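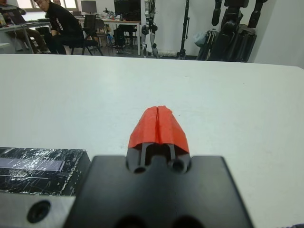 Can Machines Do the Chores Yet? Term report, group 5, Etar lab

Question we picked: can a robot arm do the dull stuff, at home or in a shop. Folding, wiping, shelving, packing boxes. Short answer no, not the whole chore. Parts of it yes.

What we did. One arm, two-finger gripper, white table. Four chores cut down to table size: pick up a wrapped box, wipe a spill, fold a hand towel, put a cup on a shelf. Training data was 3165 recorded tries, of which we kept 2058 after throwing out the bad ones (dropped connection, arm stopped halfway, one whole afternoon with the wrong settings). Control software was Totico, the version from June.

Results. Box was best, 70 percent picked up and set down in the right spot. Plastic wrap gave us trouble, shiny stuff confuses the depth reading. Cup on shelf OK if the cup starts upright. Wiping looks good but misses the edges every time. Towel was bad. It gets one corner, then pulls the whole thing into a lump.

Speed is the other problem. A person does the towel in a few seconds. Ours takes minutes and then somebody has to redo it anyway.

Shop floor vs home: shop floor wins I think. Same box, same shelf, same light. The Dalgleish warehouse visit showed us that, everything there is lined up for the machine before it starts. A kitchen isnt like that. Grinenitz, the flat we used for the home test, had a different mess each visit and the arm never saw the same counter twice.

Still to do: softer fingertips, compare with the current ones. More towel data. Rerun wiping with a bigger cloth. Check the cup numbers agian, two of the logs don't match the spreadsheet.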